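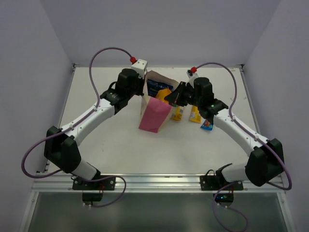

**Gradel Approves Purchase of Two-Arm Packing Stations**

07/03/2022

Gradel today announced that it will buy seven two-arm packing stations for its Marunano site. The stations will place snack packets into paper bags for retail orders. Delivery is planned for April.

The budget covers equipment, spare grippers and operator training. Irivetti will supply the stations under a two-year service agreement.

"We set the budget after a full review of our packing needs," said Lanying Luo, Director of Operations.

Press contact: Xiuying Jiang, Gradel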